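Mullport bin-picking service opens its books to small shops
By Senga Innes
16 September 2019

I've been hearing about Emer since January, mostly from people in line at the hardware counter, so I was glad to get a morning at Thorlacius to see what they're selling. Starting this week the company is taking orders from any shop in Mullport or Flendivby that wants parts picked out of a bin and doesn't want to buy a robot to do it.

Emer is the name of the service, by the way, and it took me a while to get that straight (I kept asking which arm was Emer). You pay $700 a month and Thorlacius sets up a robot arm at your place, teaches it your parts and comes back when something needs fixing. There's a one-time setup charge of $3000, which covers the gripper and the first batch of parts. If you change your product line later, that's another conversation.

Mwende Shirima runs the setup side and she let me hang around while a bin was being worked. I'll be upfront that I expected it to go faster. She told me speed is the first thing everybody asks about and the last thing she tunes. "I want it to pick up the right thing first," she said. "Then we can talk about how quick."
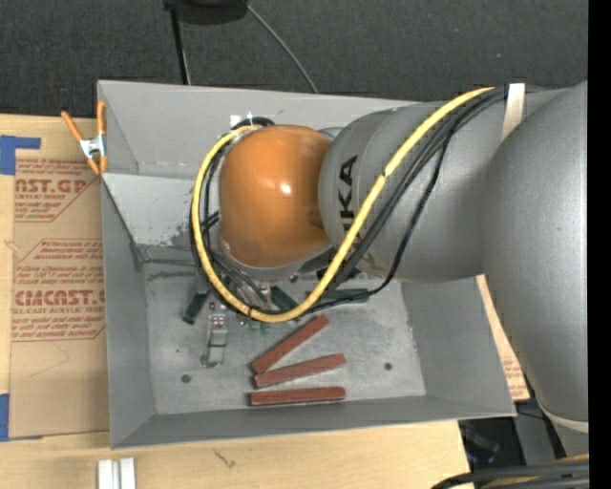 The trouble with a bin, she explained, is that nothing in it stays put. Take one piece out and its neighbor rolls over or slides down the wall, and now the arm has a new problem to solve. Long flat pieces are easier than small fiddly ones. Shiny metal is a pain. She has a whole speech on shiny metal and I got most of it!

Delia Munteanu handles the customers, and she was pretty frank about who shouldn't sign up. If your bins change every day, she'd tell you to wait. If you've got one person who spends half a shift sorting the same handful of parts, she'd like to hear from you. The minimum term is six months, and you can send the whole thing back after that with 30 days' notice. I asked what happens if it just doesn't work out in the first few weeks. She said they'd keep the setup money and drop the rest of the contract, and that it's in writing.

I also called Tülin Öztürkmen, whose fittings shop in Flendivby has been the trial customer since spring. She likes it, with some grumbling. The arm is good on her brackets and still bad on anything that tangles, so she sorts the tangly stuff by hand the way she always did. She also wishes the thing took up less room. Would she pay the full price, now that her trial rate is ending? "Yes, but I'd ask for a discount," she said, and then she laughed and told me to print that.

A couple of things I'd want to know if it were my money. The monthly fee covers one arm and one work area, and a second bin at the same station doesn't cost extra as long as the arm can reach it. Repairs are included, but damage from a forklift isn't (apparently this came up). Training for your own people takes one afternoon, and Mwende teaches it herself for now, with her brother Wycliffe Shirima filling in when she's on the road.

Thorlacius says it can take on 6 new customers before winter and will start a waiting list after that. Mullport shops go first for the simple reason that the van is parked there. You can stop by the front office with a box of your parts and Delia will give you a yes, a no or a maybe, free of charge. Bring more than one of each part, she says, and bring the ugly ones too.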